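Reheating a Bagel in a Countertop Toaster Oven

Kitchen notes by Bilal Smadi. Covers whole and split bagels, plain or seeded, one at a time.

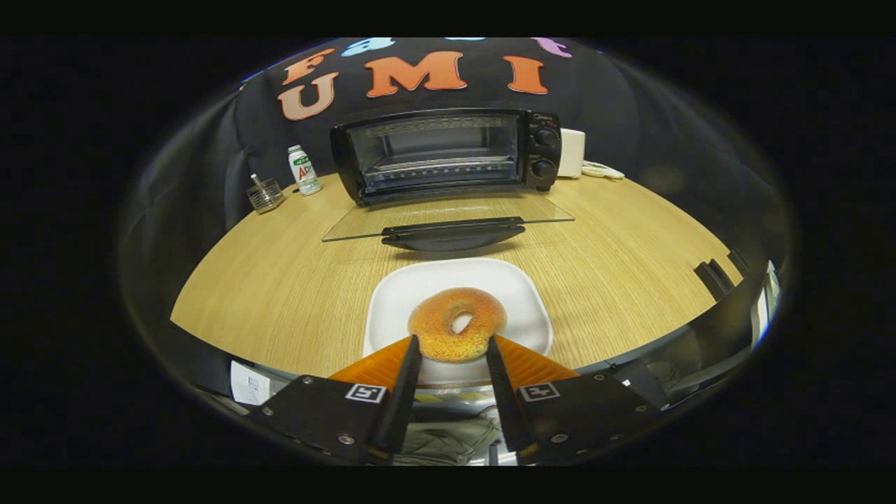

What you need

One bagel, up to two days old
A flat plate wider than the bagel
A toaster oven with a wire rack and a temperature control
Paper towels
A spray bottle or a small bowl of water
Tongs or an oven mitt

The times on this page were worked out on a Kutberg compact oven and checked on a Callberg of similar size. Both have two heating positions and a rack that slides into a middle slot. Small ovens vary a good deal, so treat the times as a starting point and write down what works on yours.

Before you start

Place the oven on a level, heat-safe surface with open space on all sides. Follow the clearance given in its manual. Move paper towels, plastic bottles, charging cords and anything made of fabric well away from it before switching on. Empty the crumb tray. Old crumbs scorch early and leave a burnt smell on the crust.

If the door comes off for cleaning on your model, refit it before plugging in. Check that both sides are seated and that the door closes flush along the top. Open and close it twice. A door that drops or sticks should be reseated, and the oven should not be run with it open or removed.

Whole bagel

1. Set the rack in the middle slot.

2. Set the oven to 325 degrees F, bake mode, and preheat for five minutes. An oven thermometer on the rack is more reliable than the printed dial. The dial on the Callberg reads low at this setting.

3. Dampen the outside of the bagel. Two sprays per side is enough. With a bowl, wet your fingers and rub the crust. Do not soak it. Blot any standing water with a paper towel.

4. Place the bagel directly on the rack, centered under the upper element. Leave the plate outside. Thin ceramic plates can crack in a small oven, and a plate blocks heat from below.

5. Heat for six minutes. Turn the bagel over with tongs and heat for two more.

6. Press the side lightly through a folded towel. It should give and spring back. If the center still feels stiff, add one minute and check again.

7. Move the bagel to the plate and let it stand for two minutes before cutting.

Split bagel

Cut the bagel first, on a board. Put the halves on the rack with the cut sides up. Use toast mode at a medium setting. Start checking at three minutes through the glass. The cut face goes from pale gold to dark brown in under a minute near the end.

For a softer crust, skip toast mode and bake the halves at 325 for four minutes.

From frozen

Thaw the bagel in its bag at room temperature, then follow the steps for a whole bagel. If there is no time to thaw, bake it whole at 300 for 12 minutes, turning once. Dampen the crust after turning.

Problems

Crust hard, center cold: temperature too high. Lower it by 25 degrees and add two minutes.

Seeds burning: lower the rack one slot, or lay a loose piece of foil over the bagel. Keep the foil clear of the elements.

Bottom soggy: too much water, or the bagel was left on the plate too long. Return it to the rack for one minute.

Switch off and unplug the oven when finished. Let the rack and glass cool fully before wiping them.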